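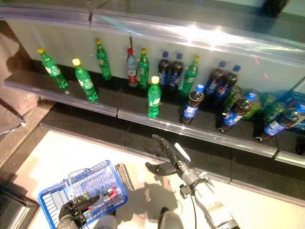 Issue 2

Drinks Shelf Set, Nandville store corner
README, last changed 25th February

The set covers one job, shopping for bottled drinks: a shelf, a blue basket, and bottles that go from one to the other. Maintained by Lorenz Fuchs. Older notes call it the Goton set.

What is on the shelf
Mostly soft drinks in plastic bottles. The green ones have white labels and yellow or green caps. The cola bottles have blue caps and blue-and-white labels. Some bottles stand straight, others lean or have tipped over, and they are listed as they were found. Do not sort them into rows before labeling.

Files
There are 100 entries in the list, 52 under "shelf" and 49 under "basket". One entry is in both groups.
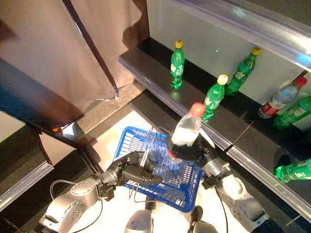

Use "basket" only when the bottle is inside it. A bottle held over the basket goes under "shelf" until it is let go. The Escobar copy of the list used the older rule and should not be merged with this one.

Names
green: green bottle, any cap
cola: dark drink, blue cap
water: clear bottle, red cap
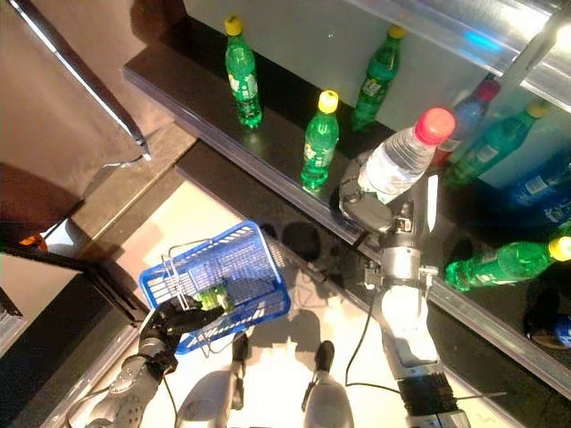 Blue basket and water bottle beside the shelf.

Known problems
Glare on the shelf edge can hide the bottom of a label. Go by cap color if the label can't be read. The Javura price list from July is out of date and has been left out.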